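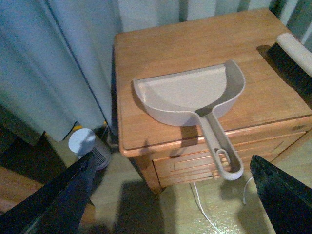

Ticket 2233
Subject: Council chamber livestream drops out during public question time
Raised by: Aileen Navarro, governance officer
Assigned to: Lwazi Rampersad
Priority: Medium (was Low until the mayor's mother rang)

7.10 pm. Stream froze as the ratepayers' association reached its second question on parking fees. Audio carried on for a bit, then joined the picture in silence. The association has drawn its own conclusions and emailed them to all councillors.

7.14 pm. Restarted the Altivis encoder. Stream came back for the vote of thanks, so posterity has that.

Next morning. Checked the encoder log. It lost its network address at 7.09 and spent the next few minutes asking politely for another. The chamber wi-fi had 188 devices on it, most of them in the public gallery. Encoder is supposed to be on the cable. Will go and look at the cable.

Later. The cable is in excellent condition. It is plugged into the lectern, where Cr Holst's laptop has been enjoying it.

Reply from Esben Holst: I was told that was my cable.

Reply from Lwazi: By whom?

Reply from Esben Holst: It was a general impression.
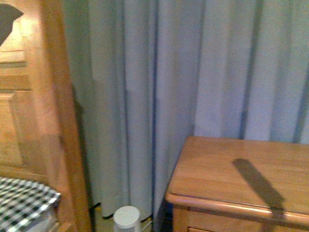 RAGNARSSON, September – Update from the shire offices, for those copied in from the depot. Encoder is back on its own port, with a label on both ends of the lead. Fixed address set, wi-fi turned off in the encoder menu. Cr Holst has been issued a separate lead, 2 metres, in a colour he chose.

Test run with Villads Oddsson reading the dog registration by-law aloud from the lectern. No dropouts. Villads asks that somebody else be the test next time.

Aileen: Can we recover the missing footage? Preben Sveinbjörnsson has lodged a formal request on behalf of the association.

Lwazi: No. The local recording was switched off to save space. The drive has 560 GB free, so we saved plenty. Recording is now on by default.

Aileen: I'll tell him the written minutes are available.

Lwazi: Leaving this open until after the next meeting. Parking fees are item four.

Status: Monitoring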